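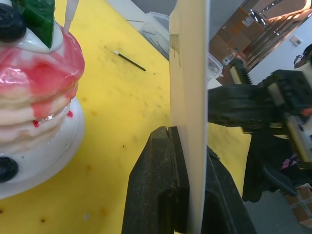

Pancake-stack cake model with a pink-red glaze and dark berries.

New from Ukley: a second Riesling, and changes to the club shipment

The 2017 Campos Block Riesling is now bottled and will go out to club members first. This is the second white we have made from the Campos rows, and it is drier than the first. Winemaker Patricio Rivas stopped the fermentation later this time, so there is only a trace of sweetness left. Expect lime, green apple and a little wet stone. It was made entirely in stainless steel. No oak was used.

We bottled 931 cases. The first vintage was smaller and sold out before the fall, so members who missed it should order early. Non-members can buy whatever is left once the club orders are packed.

The fruit was picked by hand over four mornings. Ching-wen Fu, our vineyard manager, wanted the grapes in before the afternoon heat, and every load was on the crush pad by ten. The clusters were pressed whole. After a slow, cool fermentation the wine stayed on its lees until April, then was filtered and bottled.

You can drink it now. If you have room to put a few bottles away, it should hold well for several years. Serve it chilled but not ice cold, and take it out of the refrigerator a few minutes before you pour. It works with grilled shrimp, pork chops, Thai takeout and most soft cheeses. It is too dry for most desserts. For those, we still have the late harvest Riesling in half bottles.

Club shipment

The next shipment will have the new Riesling, two reds and one bottle of the rosé. Members on the reds-only plan will get the Wiltis Syrah in place of the whites. If you want to swap anything, call or e-mail Wing-sze Liao in the club office before your card is charged. Swaps made after the boxes are sealed carry a shipping fee.

An adult has to sign for every box. If you are not home during the day, have it sent to your office or to a carrier pickup location. We hold shipments to the hottest states until the weather cools down, and there is no charge for storage.

Release tasting

We will pour the Riesling for the first time on Saturday, August 4, 2018, from noon to four, in the barrel room. Eugeniusz Sadowski will have older vintages open at the back counter, including the last of the 2000 Merlot from the library. Tasting is free for members and their guests. Please bring your club card.

The gravel lot fills up early. Overflow parking is by the Tastida gate, a short walk down the hill.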